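## 4. Cloth Reuse in Household Cleaning

### 4.1 Background

Most studies of household textiles look at clothing. They ask how long a shirt is worn, how often it is washed, and whether it goes to a charity shop or into the trash. Far less has been written on what happens to cloth after it stops being clothing or bedding but before it is thrown away. In many homes this middle stage lasts for years. A pillowcase becomes a dust rag, the dust rag becomes a floor rag, and the floor rag is used once for paint or oil and then discarded.

We refer to this stage as second use. It covers any cloth item that a household keeps and uses for a purpose other than the one it was bought for. Cloths bought for cleaning are outside the definition, though in practice they were often stored in the same place, and several households did not separate the two in their diaries. Where an entry was unclear we left it out of the totals and kept it in the written notes.

### 4.2 Households and diaries

The study took place in two towns, Lesberg and Vesmont. Lesberg is the larger of the two and has a weekly textile pickup. Vesmont has no pickup, and residents who want to recycle cloth must drive it to the county site. We expected this difference to matter, and it did, but less than we had planned for.

We recruited 30 households through notices at laundromats and public libraries. Each kept a paper diary for seven weeks, beginning in March. The diary had one page per week with four columns: the item, what it had been before, what it was used for, and what was done with it afterward. Households were also asked to write down any cloth they tore or cut up during the week, and why they chose that piece.

At the end of the diary period we visited each home and went through the rag supply with the person who looked after it. These visits were usually in the early evening. We asked where the rags were kept, which ones were used first, and which ones were being saved. The last question got the longest answers. Almost every household had some cloth that was thought too good for the job at hand, and this cloth tended to stay at the bottom of the bag.

### 4.3 Fiber content and choice

Cotton made up most of the cloth in second use. The diaries give the same few reasons over and over: it soaks up water, it tears in a straight line, and it can be washed hot. Polyester blends were kept when they were soft, mostly for dusting, and were seldom used on spills. Wool was rare and was nearly always saved for shoes or furniture.

People did not often check labels. They judged cloth by hand, and several described rubbing a piece between two fingers before deciding. Old bed sheets were preferred to newer ones of the same material. One Lesberg diary reads, "Took the thin sheet, the other one still has life in it." Another notes that a flannel shirt was cut up only after the elbows had gone, and that the buttons were taken off first and put in a jar.

The edges of the cloth came up more than we expected. Cut edges shed threads, and shed threads stick to wet glass and to fresh varnish. Some households hemmed their window cloths for this reason. Others used the selvage side for glass and kept the ragged side for floors. A Vesmont household that used the cloth for furniture refinishing folded each piece so that all four raw edges were inside, then refolded it as each face got dirty. We saw this same fold, or something close to it, in homes that had no contact with one another.

### 4.4 Washing

Washing was the point at which most second-use cloth was lost. Rags were washed with towels, washed alone, or not washed at all. Homes that washed them alone kept them longest, and homes that washed them with other laundry tended to throw them out as soon as the shed lint became a nuisance. Grease was the other limit. Once a cloth had been used on a stove or a bicycle chain, it was almost never put back in the machine.

Our detergent trials, run with the Ahuja fabric laboratory, used 200 cotton squares cut from donated sheets. Half had pinked edges and half had straight cuts. The pinked squares held together better in the first washes, but the gap closed later on, and by the end of the trial both groups had lost enough thread at the edges to be unpleasant on glass. They were still sound in the middle. We return to this in Section 5, where we compare absorbency at the center of each square with absorbency near the cut.

Drying method had a smaller effect. Line-dried squares were stiffer, which testers disliked for dusting and did not mind for floors.

### 4.5 Loss at the edge

Edge wear is easy to miss when a cloth is laid flat, and it shows more plainly once the material is bunched or folded.
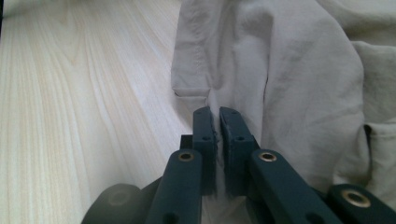
**Figure 4.** Off-white cloth on a wooden tabletop, with a fold held upright. The edge of the fold is ragged and fuzzy.

Does a frayed edge mean that a rag has reached the end of its use? In our diaries it usually meant a change of task, with the cloth moving from glass and furniture to floors, shoes, or the garage.

Discard followed from stains and smell far more than from fraying. This was true in both towns. The main difference was in what happened next: Lesberg households put worn rags out with the textile pickup, even when the pickup rules asked for clean cloth only, while Vesmont households put them in the trash.

We also asked about storage. Bags hung on a door were the most common, followed by buckets under the sink. Four homes used the Onow sorting bins handed out by the county, and all four had stopped sorting by fiber before the diary period ended. They went on using the bins, with dusting cloths in one and everything else in the other.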